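How to test whether a machine can do one of your chores yet

I get asked about once a week whether robots can do the dishes yet. My usual answer is "which bit of the dishes?" and then people wander off to talk to somebody else at the barbecue. Fair enough! But it's the right question, and you can work out the answer for any job in your own house or shop with a pencil, a kitchen timer and a pair of two-fingered grippers. Pick a small chore for your first go. Mine was folding tea towels, and I'm still a bit cranky about it.

What you'll need

A pair of hand-held grippers (one per hand — plenty of chores fall over if you only have one), a notebook, a timer, and the chore set up exactly as messy as it normally is. Don't tidy first. I tidied first on my early goes and got lovely results that meant nothing.

Step 1: Write the chore out in grabs

Every time your hand closes on something, that's a line in the notebook. Every time it opens, that's another. My tea towel job came out at 31 lines for a single towel, including the bit where I shook it, which I'd forgotten I even did. Loading the cutlery basket was worse. Put a star beside any line where you used your fingertips separately or felt for something you couldn't see.

Step 2: Get used to having two fingers

Spend ten minutes doing nothing useful. Sit down, hold both grippers up in front of you, open and close them, touch the tips together, swap which one is higher. Your elbows will want to go wide and your wrists will complain. I like to do this in a chair with a bit of clear floor in front of me, and I wear an old T-shirt so I don't care what happens to it. 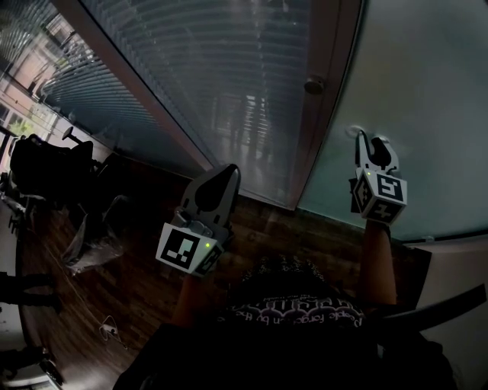 Step 3: Do the chore with the grippers, slowly

Now work through your list, one line at a time, using only the grippers. Cross off the lines you can manage. Be strict with yourself — if you steadied the towel with your forearm or your chin, it doesn't count. (My mate Robel Zeleke uses his knees and swears it's legal. It isn't.)

The lines left over are the interesting ones. Remember that you're cheating on behalf of the machine here, as you've still got your own eyes and your own brain doing the planning. If you can't do it with two fingers per hand, a robot with the same fingers is going to have a rotten time of it.

Step 4: Look at it from the gripper's end

Get down near the fingertips and look out from there. From your own eye height the towel's a neat rectangle on the bench. From down at the pads, a lot of your view is the tool itself, and the thing you want can be hiding behind it.
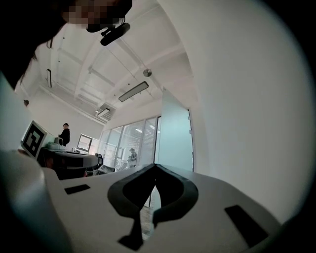

I go back to the notebook at this point and mark every line where the fingers would be blocking the thing they're meant to grab. For the towels it was the second fold, every single time, where the corner tucks under and disappears.

Step 5: Repeat it until you're bored

Once is a party trick. A chore is something you do on a Tuesday night with a headache. I did 56 towels over a fortnight and dropped or botched plenty that I'd have sworn were easy. Change the towel, change the light, leave a mug in the way. If your success rate goes off a cliff when the mug turns up, write that down too.

Step 6: Sort your lines into piles

Easy pile: picking up stiff things, putting them into something with a wide opening, wiping a flat surface. Maybe pile: drawers, lids, anything with a handle in an odd spot. Not yet pile: wet cloth, plastic bags, fitted sheets (good luck), and anything where you're feeling about in the bottom of a sink.

For a shop floor, do the same with the job sheet. Restocking boxes of one size mostly lands in the easy pile. Sorting the returns bin was nearly all not yet when I tried it.

So, tea towels? I'd say a machine could hand me a flat one, and I'd do the folding. Next on my list is emptying the dishwasher, starting with the top rack, and I'm leaving the sharp knives out of it until my left hand improves.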